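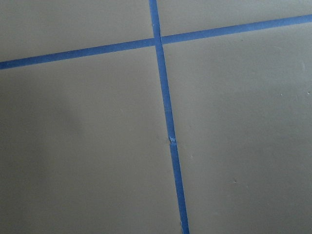 Transfer Credit Reviews Move to the Advising Center

Students who want credit for courses taken at another college will now send their requests to the Advising Center instead of to individual departments. The change took effect on 2024-03-07 and covers all undergraduate programs at Prarkow College.

Last year the departments handled 1,283 requests, and 769 of them came from students in their first year here. Wait times varied a great deal from one department to the next.

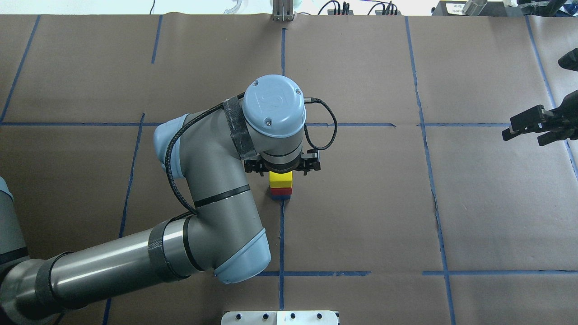 To start a review, submit an official transcript and a syllabus for each course. A catalog description is accepted if the syllabus is no longer available, but the review may take longer. Most students should have an answer in about 9 working days. Courses with a lab section still go to a faculty member in the department for a second reading.

Vasanthi Mathew will coordinate the reviews. Requests already filed with a department do not need to be sent again.

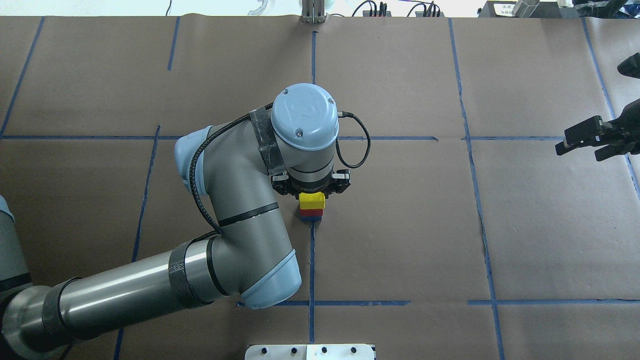 Credit is granted for courses completed with a grade of C or better. Grades from the other college are not counted in the Prarkow GPA. Students who plan to graduate in May should file as early as possible and let their advisor know they have done so.

Appeals go to Benedita Abreu in the Registrar's Office. An appeal must be in writing and should include any material that was not part of the first request.

Comments (3)

Alvar Brekke
Does this include summer courses? I took two at my community college.

Sowmya Gowda
Yes, same form. Mine were summer courses too.

Žofie Hrnčiar
The link to the form on the advising page still goes to the old one.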